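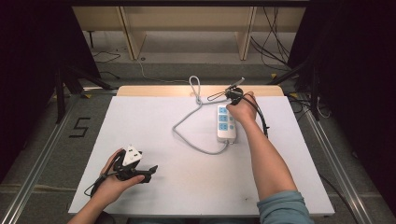

What should a small shop budget for besides the grippers themselves when setting up handheld demonstration stations?

Plan on the fixtures, cables, spare jaws, a computer that can keep up with the recording, storage, and paid hours for the people doing the demos. On our last purchase the grippers were less than half of the total.

Equipment Buying and Planning > Data collection > Handheld grippers: what to order first

benchrat_mo
October 3, 2024
I'm writing the equipment request for next year and could use a check on it. We do cord and plug tasks. Power strips, adapters, that kind of thing, on a white board on a table, one operator with a gripper in each hand. We want to add 2 stations. I have quotes from Prodska and Medetti for the gripper pairs. Prodska is cheaper per pair but sells the cables separately. Medetti includes cables and one set of spare jaws. My manager wants one number on one page. What am I forgetting?

tolstack
Cables. Whatever number you have, double it. Ours are wired like yours and the cable runs down next to the forearm, so it gets bent at the same spot every time the operator reaches across the board. We went through 17 in the first year. They aren't expensive one at a time but the lead time was bad and we lost days waiting.

Also ask both vendors if the connector on the gripper end can be replaced without sending the unit back. Prodska told us no when we asked. That may have changed.

halfinch_drive
Disagree on doubling. Buy strain relief clips and a decent right-angle connector and you won't kill cables that fast. 17 in a year sounds like a routing problem.

tolstack
We had clips. The operators took them off because they pulled on the wrist when you turned a plug over. You can put anything you like in the budget, but if it gets in the way of the hands it ends up in a drawer.

benchrat_mo
OK, I'll put in extra cables and a small line for clips. What about wireless?

tolstack
More money, plus batteries and chargers. Wired is fine for a table task where nobody walks anywhere.

kdizon_floor
Kenneth Dizon here, I run purchasing for a contract shop that does this kind of work. A few lines people leave off:

Consumables. If the task is plugging and unplugging, the props wear out. Sockets get loose, adapters crack, and the cords take a set and stop lying the way a new cord does. You want several kinds of strips and adapters anyway, so buy a mixed box at the start and refill it every quarter.

Floor tape and labels. Cheap, but put it in. If you have more than one station you want each one numbered and the table position marked, or somebody bumps a table and the next day's work doesn't match.

Curtains or some other divider between stations. We priced framed panels from Jonevia and went with cloth in the end. Panels looked better and cost too much to move.

Labor. This should be the biggest line on the page. If it isn't, you are going to have idle equipment.

pell_and_sons
I would question the whole request. For the price of two full stations you could lease one arm from Atanasov and teleoperate it. Then your data comes from the robot you plan to run, and you don't have to worry about whether a human hand motion carries over.

kdizon_floor
We did that math in September. The lease was fine. The throughput was not. An operator with handheld grippers got through a plug task in a fraction of the time it took on the arm, and cords were the worst part of it. You need one hand to steady the strip or manage the cord while the other does the insertion, so one arm isn't enough. Now you're leasing two arms.

pell_and_sons
Depends on the task. For pick and place I would still take the arm.

kdizon_floor
Sure. He said cords and plugs.

halfinch_drive
One more vote for handheld on this kind of task, but hold back some money for an arm to test on later. We spent the full budget on collection and then had nothing to run the policy on for months. That was hard to explain upstairs.

benchrat_mo
That one hurts, I had zero for testing. Would you cut a station to pay for it?

halfinch_drive
Yes. Start with one new station, get the process right, then ask for the other.

tolstack
I wouldn't. Two stations means when one is down you still have one. With a single station a bad cable stops your whole day. Rent the arm when you need it.

benchrat_mo
Here's where I landed. Both stations stay. Medetti for the grippers, mostly for the included cables and jaws. 3,000 set aside for cables, clips, tape and props together. Arm rental goes in as a separate optional line so it can get cut without taking the rest down with it. Labor moved to the top of the page.

kdizon_floor
Looks reasonable. Get the spare jaw price in writing before you sign. The included set won't last, and Medetti quoted us up to 2 different prices for the same part depending on who picked up the phone.

pell_and_sons
I still think the optional line is the one that gets cut and you'll regret it.

benchrat_mo
Could be. Does anybody have a part number for the right-angle connector?

halfinch_drive
I'll look at the reel when I'm back in the shop and post it.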